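Who Does the Dishes When a Robot Has a Job?

Have you ever thought about how many plates get dirty in one big lunchroom in one day? Not at your house, where the pile is bad enough (we know, we've seen piles!), but in a place where a whole building full of hungry grown-ups sits down to eat at noon. Somebody has to take every one of those plates, scrape it, wash it, dry it, and put it back where it belongs, and then the very next day it all starts over again.

At the Notura lunchroom, one of those somebodies is Yareli Palacios. She has worked in the dish room for 15 years, and she can tell by the sound of a cart coming down the hall whether it was a soup day. She likes her job, and she especially likes the people. What she doesn't like so much is the reaching and bending, because doing the same small movement again and again can make your wrists and shoulders very sore. Try picking up a book and putting it down 100 times and you'll see what she means!

When people use machines to do a job, or part of a job, we call that automation. You already know lots of automation. A dishwasher is automation, and so is the door at the grocery store that slides open when you walk up to it. A robot arm is a newer kind. It has joints that bend, a bit like your shoulder, elbow, and wrist, and at the end it has a gripper for holding on to things.

Plates are harder for a robot than you might think. A plate lying on a table is low and flat, so a gripper has to find the rim, and it has to squeeze enough to hold on without squeezing too much. You learned to do that when you were very small, and you probably don't remember learning it at all. Gunnlaugur Riis, an engineer who works on robot arms, says he spends a lot of his day thinking about rims.

Two arms, some dishes, and a brown table to practice on:

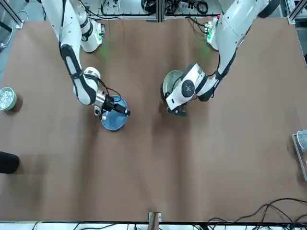
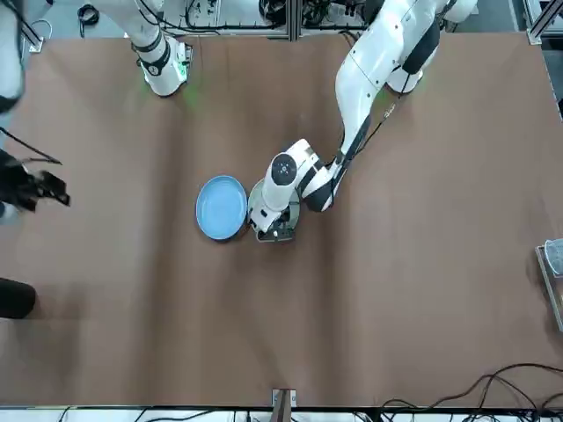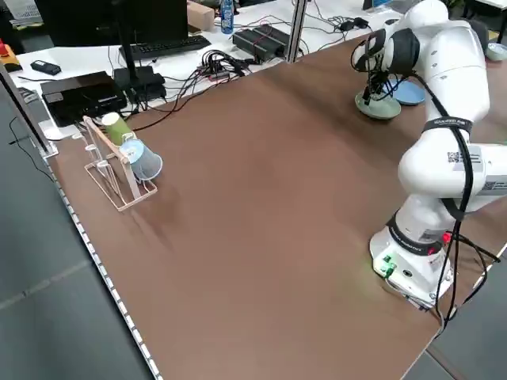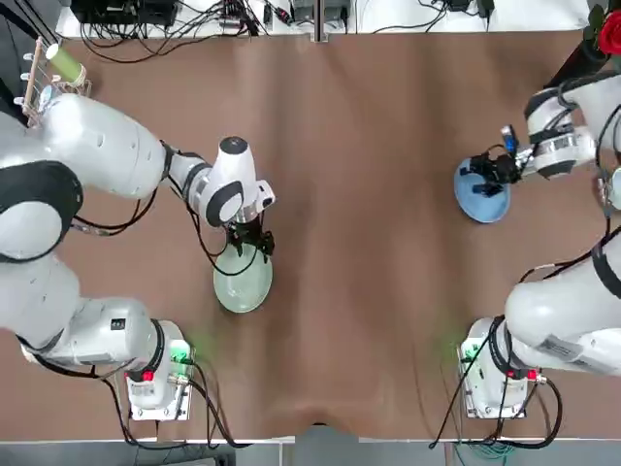
Now, what about Yareli? When she first heard that robots might come to the dish room, she worried, and so did her friend Ryszard Grabowska, who runs the big washer. Would there still be work for them? That's a fair question, and grown-ups don't always agree on the answer. Sometimes a machine really does take over a job, and the person who did it has to look for another one, and that can be hard on a family. Other times the job stays but changes shape.

At Notura the plan is to let robots do some of the sorting and stacking in the afternoon, starting in April. Yareli will check the plates for chips and cracks, and she'll learn how to stop the arms safely and start them up again. She asked for 2 things before she said yes: time to practice during her regular hours, and a say in where the machines go. She got both. She says the first spot they picked would have blocked her way to the sink!

If there's a lunchroom at your school, you could ask the people who work there which part of the job they would hand over to a robot, and which part they'd want to keep. Ryszard would give away the scraping. Yareli would keep the mornings, when the cooks come in and everyone talks over the first pot of coffee.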